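Inventory label

March
By Mayu Morikawa

An inventory label is a small tag or sticker fixed to an object so that its owner can find it on a list. The label does not say what the object is, which is usually plain, or what it is for, which sometimes isn't. It gives a number, and the number refers to a ledger, a card file or a database kept somewhere else by someone who is at lunch.

History

The Billness warehouse began numbering its furniture in 1825, after two clerks claimed the same stool. Numbers were painted on the underside in white lead, starting at 2, the first page of the ledger having been used for a quarrel about ink. Several of these pieces survive. The stool does not.

Brass tags replaced paint in most of the larger houses as costs fell. They were held on with pins and outlasted nearly everything they were pinned to. The town museum at Terton owns a drawer of 400 brass tags with no objects attached, and has given each of them an inventory number.

Paper labels with gummed backs were cheaper and far less durable. Damp loosened them, mice ate the paste, and schoolchildren moved them from desk to desk. The stationer Furukawa sold a roll of 100 with the promise that they would stay put "under ordinary use" – a phrase that its customers disputed at length by mail.

Numbering

Most systems run in order of purchase. Leading zeros are added to keep the numbers the same width, and they also serve as a record of how much the owner once hoped to buy. A few systems build in a code for the room, a practice that works well until something is moved.

Machine-readable marks came later. A barcode or a square code lets a clerk scan the object instead of copying the number by hand, and a printed number is often kept alongside for use when the scanner is missing. Scanners are commonly labeled too.
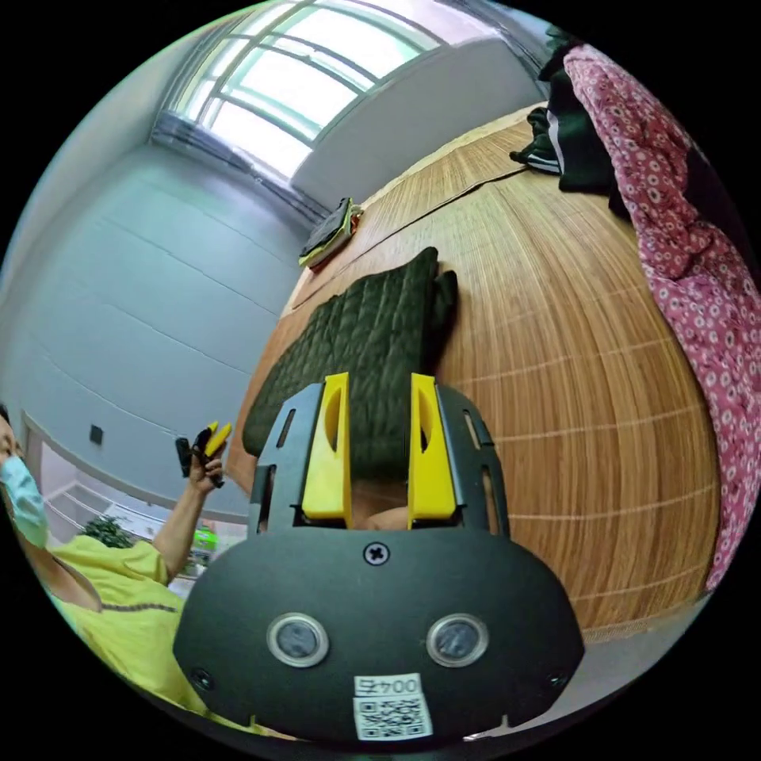

A small white sticker with the characters "004" and a QR code, on a matte black housing.

Placement

Manuals advise a flat, clean surface that can be seen without lifting the object. Practice varies. The Undarura handbook for school stores asks for the lower left corner of the back, and spends four pages on the question of which side of a globe is the back.

Related articles
Brass tag
Gummed paper
Ledger
Leading zero
Lost property
Stocktaking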